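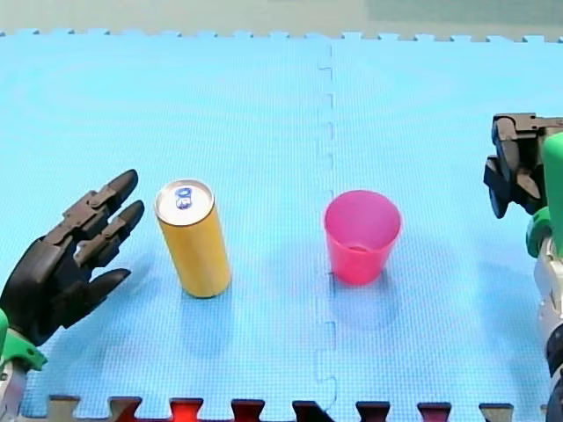

Mutua Mwakyusa wrote back on the abstract: fine, but why would anyone sit through 20 minutes on keeping one cell running, just show the demo. Read that out first. Then: because the demo is the easy bit. Pause. Move on fast.

Who I am, one line. Cell is called Kimaro, lives at Pristthorpe, two arms, hand on the left, jaw gripper on the right. Can and cup are our check task. Same can, same cup, every morning before anybody runs anything else.

MORNING CHECK
Power up arms first, hand second. Wait 60 seconds. Don't skip the wait, the hand comes up with a lazy zero if you rush it (say the story of August, keep it short)
Open hand fully, close, open. Listen. Grinding = stop.
Jaw gripper same thing.
Can and cup out, arms back to start pose, go.
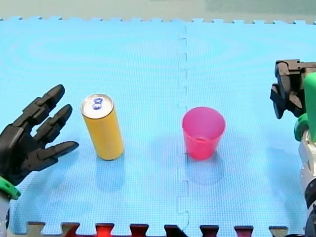
Left hand and right gripper, with the can and cup on the mat.

Zero drift. Spend time here, it's what people ask about. We log the finger zeros at power up. Run 1241 is the one where the thumb was off by 6 degrees and we blamed the software for 2 days. Was the wrist mount. Bolts had backed out a hair. Now they get a paint line across the head, if the line's broken you re-torque. Cheap. Tell them to steal it.

Credit Caradog Meredith for the paint line, he'll be in the room.

Mat. Get a laugh if possible. Tiles creep at the seams, so push them tight before the check. A lifted edge tips the can and then your check means nothing. Wipe, dont soak.

PADS AND SCREWS
Slow down here. Pads are a wear part!! Look at them weekly, side light, run a thumb over the face. Swap both sides together, never one. Screws on the mounting plate: hand driver only, no power driver, we stripped a plate that way and Priltby took ages to ship another.
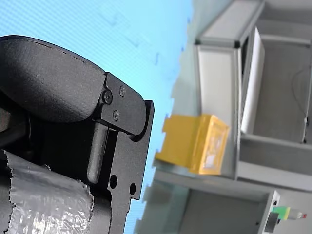 How often do you swap the pads?
When the face goes shiny or the grip check slips twice in a row, whichever comes first.

Cables next. Tie them at the joint with slack for full wrist roll, then roll it by hand with power off and watch. If it pulls tight anywhere redo it. Most of our "random" stops were cable. Say most, not all, Mutua will call me on it

Spares box: pads, plate screws, one cable of each kind, hand driver, paint pen. Box stays with the cell. Wovasura keeps theirs in a store room across the yard and thier downtime is mostly walking.

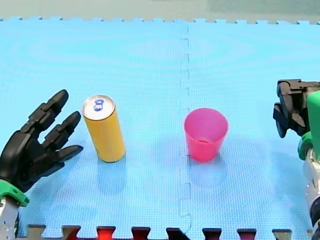

Then the log itself. Paper sheet, clipped to the bench, one line per morning: zeros, noise yes/no, pads, initials. Tried a web form, people stopped filling it in. When something breaks go back up the sheet before touching any code.

If running late cut the cable part and go straight to questions. Leave contact slide up. Water!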